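Korkero Tuberculosis Treatment Adherence Records
Version notes, 11 November 2018

Summary
The files cover 1,528 patients who began treatment for drug-susceptible tuberculosis at clinics in the Panganiban district. Of these, 668 were followed through the full six months of therapy. The remainder contribute baseline records only.

Contents
patients.csv - one row per patient, with age band, sex, clinic code and HIV status at enrollment
visits.csv - one row per scheduled visit, attended or missed
outcomes.csv - final treatment outcome for the followed group

Collection
Clinic nurses completed paper forms at each visit. Revathi Rai and Gaétan Beaulieu supervised data entry. Forms from two clinics were entered twice and compared.

Known limitations
Pill counts were not recorded before January and are blank for earlier visits. Patients who transferred to another district are coded 9 and should not be treated as lost to follow-up.
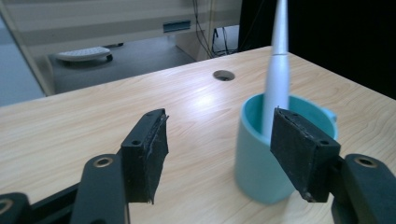 Age is given in bands, with all patients older than 60 placed in a single group. Clinic codes were reassigned before release and do not match those used in district reports.

Access
Requests should be addressed to Zoi Stergiou, data manager. Redistribution of patient-level files is not permitted.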